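Wrist view loses the object at grasp, how are people handling labels?
Forum: Manipulation / Data Collection

stustari_ops
Posted June 12, 2025

We are collecting teleoperated demonstrations for a kitchen tidying policy. The task that is giving us trouble is "stand the paper towel holder upright." The holder starts on its side on the counter. The operator has to grasp the rod, rotate it to vertical and set it down on its base.

We have 300 episodes. Policy trained on those reaches the rod reliably and then closes early, a few centimeters short. My suspicion is the start-of-grasp label. Our annotators mark it from the wrist camera only, and at that range the fingers hide the part of the rod they are about to close on. Two annotators on the same episode can differ by 6 frames or more.

Does anyone label grasp onset from something other than video?

k_hamada
Use the gripper command signal. Onset is the first timestep where commanded width drops below measured width by more than your noise floor. No annotator needed.

sorkex_tom
Disagree with the above for this kind of data. Operators fidget. They half close, reopen, shift, close again. With the command signal you get three onsets per episode and have to pick one, so you're back to a human decision.

k_hamada
Take the last closing event before the object leaves the surface. That removes the fidgeting.

sorkex_tom
And how do you detect that the object left the surface? With a rod on its side, one end lifts while the base is still touching. We tried it at Skanitz on mop handles and the rule picked the wrong event often enough that we dropped it.

arai.k
Before changing the labels, look at the finish on the rod. Dark glossy cylinders are bad for depth. If the policy takes depth as input, closing early could be a range error and your labels may be fine. What is the observation space?

stustari_ops
RGB only, one wrist camera and one fixed camera, plus joint state. No depth. Typical approach from the wrist camera:
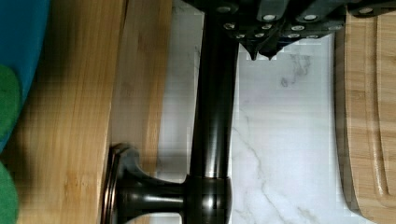

Wrist camera, gripper over the upper end of the rod, base toward the bottom of the view.

The fingertips are to the right of the rod here, above the marble. The end of the rod is under the gripper and can't be seen at all. An annotator has to guess from the shadow.

arai.k
OK, no depth, I withdraw that. The shadow is faint, so I wouldn't want anyone using it as a height cue. A pale counter with gray streaks right under the fingertips doesn't help either. How much do you vary the layout? If the rod always lies between two cutting boards, the policy may be keying on the board edges for position.

stustari_ops
Boards get moved between batches, but not within a batch. Batches are 95 episodes at most. I'll check whether the early closing follows the batch.

fujimoto_s
We had a similar symptom at Hirano. Two things helped. First, we stopped labeling onset as a single frame and stored an interval, then sampled inside it during training. Second, we asked operators to pause before closing. It costs throughput. Operators hated it.

k_hamada
A forced pause teaches the policy to pause. Then you get stalls at run time.

fujimoto_s
We trimmed the idle steps afterward. Stalls were rare with trimming.

sorkex_tom
Interval labels, yes. Pause, no. I'd also grow the set before tuning anything. 300 is thin for a task with a reorientation in it. We were at around 2000 before the closing behavior settled.

stustari_ops
2000 is not in the budget for one object. I'll relabel one batch with intervals, run k_hamada's last-close rule on the same batch, and post the disagreement between them.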